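Nokside pen station: inspection checklist after the grip fault
Filled in by Thanasis Bakalis, second shift, May

Background for the people who were not present. The arm closed on a pen, reported a good grip, and then started the move to the tray while the pen was already slipping down between the fingers. The pen fell, the arm did not stop, and it continued to the end of its path with nothing in the gripper. I pressed the emergency stop at the tray. No person was hurt. The same fault was seen in the simulation later, so I checked both, the real cell and the simulated one. Each point has a result and, where I had something to say, a comment.

Part A. Real cell, power off

1. Main switch locked, key with the person doing the inspection
Result: OK

2. Emergency stop buttons, both sides
Result: OK
Comment: The left one needs a harder push than the right one. It works, but I would like to have it changed before summer.

3. Finger pads, wear and dirt
Result: NOT OK
Comment: The pads were smooth in the middle, and there was a thin layer of oil on one of them. I cleaned them with the Lirimix wipes and the oil came back after one day. Somebody should look at where it comes from. I suspect the seal above the wrist, but I did not open it.

4. Finger screws, torque mark in line
Result: OK

5. Cable from the gripper to the box
Result: OK
Comment: There was a small bend near the connector, the same as last time.

6. Guard door and door switch
Result: OK
Comment: The door was opened and closed 7 times, and the switch answered each time.

Part B. Real cell, power on, slow speed

7. Speed limit active when the door is open
Result: OK

8. Grip test with pens from the Perkex box
Result: NOT OK
Comment: From 50 grips, 13 were reported as good while the pen could be pulled out by hand with almost no force. This is the main finding. The controller looks only at the finger distance. If the distance is near the pen size, it says "object held". It does not check the force at all.

9. Arm stops when the object is lost during the move
Result: NOT OK
Comment: It does not stop. The lost-object check was switched off in the settings. I asked on both shifts and did not learn who did it, and the log does not go back far enough. I switched it on again and wrote the change in the book.

10. Area under the path is free of people and tools
Result: OK
Comment: Please keep the stool out of there. I moved it again.

Part C. Simulation

11. Same program version as in the real cell
Result: NOT OK at first, OK after update
Comment: The simulation had an older version. After the update I repeated everything below.

12. Pen model has correct size and weight
Result: OK
Comment: The weight was set by Beyene from the real pen. I weighed one again and the value is the same.

13. Friction value between finger and pen
Result: NOT OK
Comment: It was set much too high, so for a long time the simulated pen never slipped and we believed the grip was good. With a lower value I get the same fault as in the real cell.

14. Pen held upright, fingers pointing up, hold before the move
Result: OK with comment
Comment: When the arm stands still, the pose looks fine. The slipping starts only with the move, so please do not accept this station by looking at the hold position alone.

Conditions before the station may run again

The finger pads must be replaced, not only cleaned. The lost-object check stays on, and the setting is to be protected with the password of the shift leader. A force check has to be added to the grip signal. Points 3, 8 and 9 must then be repeated with a second person present. Until then the station runs only at slow speed with the door closed, and only for tests.

The oil question from point 3 is still open. I will write to the service desk about the seal and put their answer in the book, behind this sheet.

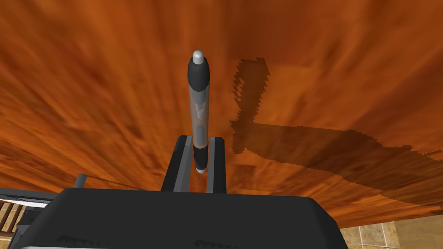
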